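Banquet and Canteen Service Assistants – Nanmont Conference Center

Fuchs Catering operates the staff canteen and the banquet floor at the Nanmont Conference Center. We are hiring service assistants for both areas. The canteen serves 218 seats over two lunch sittings. Banquets run on evenings and take up most of the month of May. Positions are part time, 20 hours per week, with a fixed rota issued two weeks ahead.
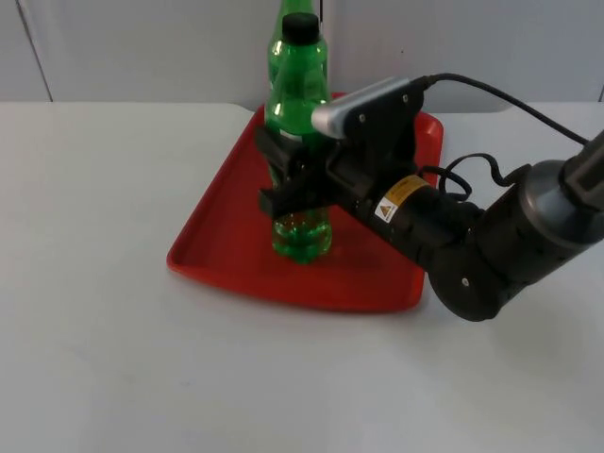

Duties cover setting, serving, clearing and restocking. Assistants carry loaded trays between the kitchen pass and the floor, and must keep each load stable at walking pace. Tall items need particular care – a bottle standing upright on a shallow tray, as with the green one on the red tray, has a high center of gravity and should be carried near the middle. Glassware is racked separately. Hot dishes go on the carts.

Training takes place at our Irneck site before the first shift. It is paid at the normal rate and covers food hygiene, allergen labeling, tray carrying and use of the Sekska ordering terminal. No earlier experience with the terminal is required.

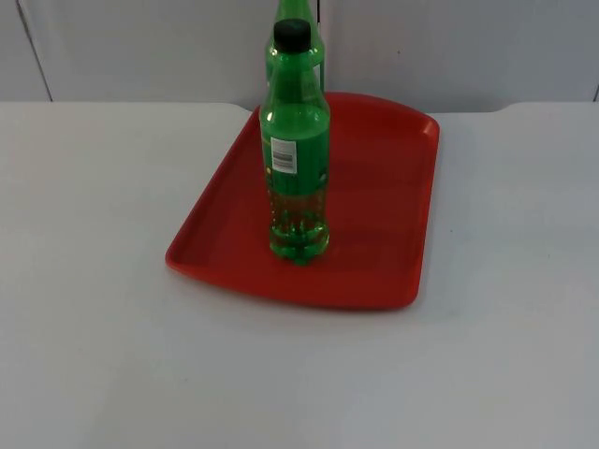
A bottle upright on a red tray, another behind it.

Requirements:
– Able to stand and walk for a full shift and lift crates of drinks
– Spoken English sufficient to take orders and answer allergen questions
– Valid food handler card, or willingness to obtain one during training
– Black closed shoes with a non-slip sole (shirts and aprons are supplied)

Meals are provided on shift. Uniform laundry is handled on site. Overtime is
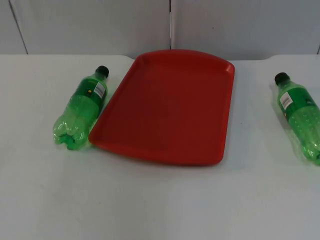
voluntary and is paid at the evening rate after the scheduled end of the shift. Travel between Irneck and Nanmont is covered during training only.

Applications close on 15/06/2018. Send a resume and a short note stating which area you prefer, canteen or banquet, to the Fuchs Catering office at Nanmont. Applicants selected for interview will be contacted by phone.

Comments (3)

mapleroad
Is the canteen rota lunch only, or do you have to take evenings too?

Fuchs Catering
Canteen is lunch only. Evenings apply to banquet staff.

tess_k
Applied for banquet. Do you need the food handler card at the interview?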